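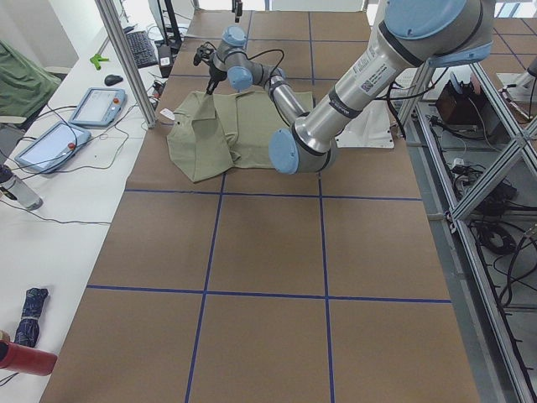
Plilto Garment Steamer, Tabletop Model

We've been using the Plilto in our own alterations room at Clindale since October and we love it. It heats up while you're still hunting for your pins, and the steam comes out in a soft, wide fan that relaxes cotton and linen in a couple of passes (collars and plackets too, which are usually the fussy bits!).

The tank lifts off the back with one hand, so you can fill it at the sink without unplugging a thing. The hose is long enough to go all the way around a dress form. Wool likes the low setting and a light touch with the brush.

Tank: 38 fl oz
Hose: 100 inches
Settings: low, medium, high
In the box: steamer, fabric brush, crease clip, heat glove

Use plain tap water, and run a descaling rinse every 200 hours if yours is hard. Replacement brushes fit the older Plilto handle as well.

Nuala Quinlan runs our demo table on Saturdays, so bring your most rumpled shirt and try it out!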